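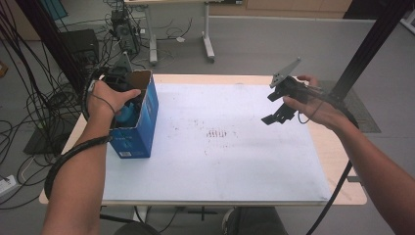
Stella Shemweta

So I have finally worked out how I like to pack a box, and it only took me most of February! My old way was to lay the box on its side and shove things in from the end, which is fine until you stand it up and everything slides to the bottom. Now the box stays upright with the flaps open, one hand over the top rim, and whatever is going in comes from the other side. The blue one with the white lettering is the size I reach for first (tall, sturdy, opens wide enough to see what's already in there).

The other thing I swear by is the big white board. I lay it right over the light wood table and it takes all the abuse, so the tabletop doesn't have to. It has picked up plenty of little dark marks by now and I've stopped fussing over them. Deirdre Buckley says a melamine cleaning sponge would take them off – maybe it would, I haven't tried.

What I have not solved is the cables. They are all over the gray floor and I keep telling myself I'll do something about it. Kilian wants me to buy 12 of those hook and loop ties, and Mwanahawa thinks a shallow bin under the table would be quicker. I'm leaning toward the bin, mostly out of laziness. If you've got a tangle like mine and found something that lasted longer than a week, please leave me a comment!

Next up is the shelf by the door, and then five more boxes to fill.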